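Stuno to Open Tool Lending Library in Former Kauppinen Store

Feb 18, 2018

By Teemu Tuominen

Residents of Stuno will be able to borrow hand tools, ladders and garden equipment from a new lending library that opens in June in the former Kauppinen hardware store on Mill Street.

The town council approved the lease last week by a vote of 7 to 2. The town will pay the rent for the first 18 months. After that, the library is expected to cover its own costs through membership fees and a yearly sale of donated items.

Kauppinen closed in the fall after the owners retired. The building has stood vacant over the winter, and two offers to turn it into a restaurant fell through over parking. The shelving, the long front counter and the key-cutting bench were left in place and are included in the lease.

Martti Sjöberg, who ran the adult education program at the high school until last year, will manage the library. He said the idea came out of an evening class in basic home repair, where many students told him they did not own the tools they needed to practice at home.

"They would learn to hang a door on Tuesday and then have no way to hang one at their own place," Sjöberg said. "A decent drill costs money, and you might use it twice a year. A lot of people in apartments don't have anywhere to keep one either."

Membership will cost 18 dollars a year for a household. Members can take out up to seven items at a time and keep them for nine days. Late items will be charged at one dollar a day. There will be no charge for normal wear, but a member who loses a tool or breaks it through misuse will be asked to pay toward a new one.

Anyone over the age of 18 who lives in Stuno or works there may join. Proof of address or a pay stub will be required at sign-up. People in Drindska, across the river, may join at the same price for the first year under an agreement between the two towns. Drindska is paying for a part of the heating in return.

Some items will need extra steps. Chainsaws will not be lent at all, on the advice of the town's insurer. Members who want to borrow a circular saw, a floor sander or an extension ladder must first attend a free safety session, to be held at the store on Saturday mornings. The sessions last one hour, and a card given out at the end is good for three years.

The collection will start small. Sjöberg has a list of 99 items he wants on the shelves on opening day, and most of them have been promised by residents or left behind in the Kauppinen stockroom. The rest will be bought with a grant from Zema, a building supply company with a warehouse outside Drindska. The company has also agreed to sharpen saw blades and chisels for the library twice a year.

Still missing from the list are a tile cutter, a wet and dry vacuum, a pipe wrench in a large size and a second wheelbarrow. Sjöberg said he would also be glad to have more clamps.

Donated tools will be checked before they go on the shelf. Edvin Aasen, a retired electrician, has offered to test anything with a cord. Tools with cracked handles or damaged plugs will be repaired if the cost is low and recycled if it is not. Donors are asked not to bring gasoline-powered equipment with fuel in the tank, or any paint, solvent or glue. 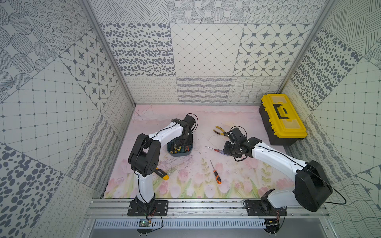 The two council members who voted against the lease said they support the idea but not the cost. Jagadeesh D'Souza, one of the two, said the town should have asked the public library on Church Road to make room for a smaller collection before taking on another building.

"We have a roof at the pool that has to be fixed and a bus route we cut back last year," D'Souza said at the meeting. "I would like to see the numbers after the first winter before we agree to anything longer."

Under a change he proposed, which passed without opposition, the library must report to the council after nine months on how many households have joined, how often tools go out and how much has been spent on repairs. The town can end the lease early if membership is too low, although the council did not set a figure.

Niilo Pitkänen, who lives above the bakery next door, told the council he was in favor but asked that power tools not be tested outside in the early morning. Sjöberg agreed that testing would be done indoors and not before ten o'clock.

Work on the building will begin next month. The front door is to be widened and a ramp added, and the old lighting will be replaced. The stockroom at the back will be turned into a workshop with three benches, where members can do small jobs on site. Use of the workshop will be included in the yearly fee, but it is not expected to be ready until the fall.

Opening hours have been set for Wednesday and Thursday evenings from five to eight and Saturdays from nine to two. The hours will be reviewed after the summer. Returns can be made only while the store is open, as there is no safe way to leave tools outside.

Donations will be accepted at the loading door behind the store starting next month, during the same hours. Larger items can be picked up by arrangement. Forms for early membership are available at the town office and at the adult education desk in the high school, and may be handed in at either place. Cards will be mailed out before opening day.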